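Briline amplía su programa de recogida de demostraciones para brazos robóticos

Nendberg, abril. Briline ha puesto en marcha la segunda fase de Hong, su programa de recogida de ejemplos para el aprendizaje de tareas domésticas. La fase se desarrolla en simulación y reunirá 400 demostraciones por tarea, guiadas por operadores desde la sede de Nendberg.

Cada demostración recoge el movimiento del brazo de principio a fin, junto con la orden escrita que lo acompaña. Las órdenes son breves: llevar un objeto a una cesta, dejar otro sobre un plato, cerrar un cajón. Entre una repetición y la siguiente cambia la disposición de los objetos. 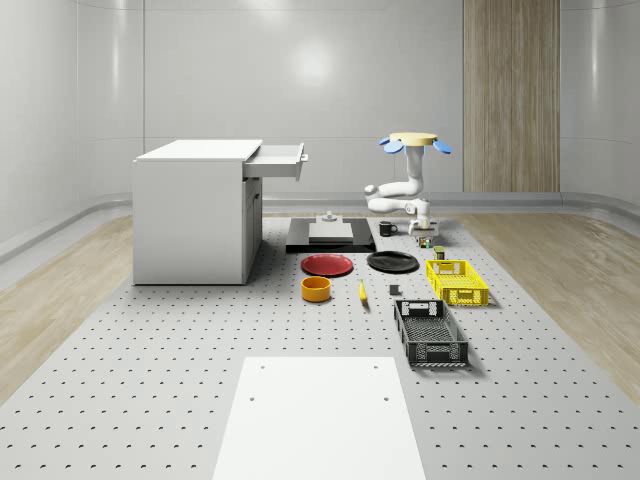

Entorno simulado del programa Hong, con el brazo robótico, vajilla, alimentos, dos cestas y una cajonera blanca con el cajón superior abierto. Imagen: Briline.

«En la primera fase teníamos muchas demostraciones muy parecidas entre sí, y el sistema se perdía en cuanto movíamos un plato», explica Dong-geon Ki, responsable de datos de Briline. «Ahora pedimos a los operadores que varíen el recorrido y que no descarten los intentos con correcciones — esos también nos sirven».

Los operadores trabajan en turnos de 2 horas, con un máximo de 20 demostraciones seguidas de la misma tarea. Una segunda persona revisa cada registro y comprueba que la orden escrita corresponde a lo que hace el brazo. Los registros con errores de etiquetado vuelven a la cola.

La empresa Brarnero aporta los modelos tridimensionales de los objetos y se encarga de ajustar su peso y su fricción. Ambas compañías ya colaboraron en la fase anterior.

Briline tiene previsto entrenar una primera versión del sistema con los datos de esta fase antes de ampliar la lista de tareas. Las condiciones de acceso para grupos de investigación se publicarán en la página del programa.

Contacto de prensa: Departamento de Comunicación de Briline, Nendberg.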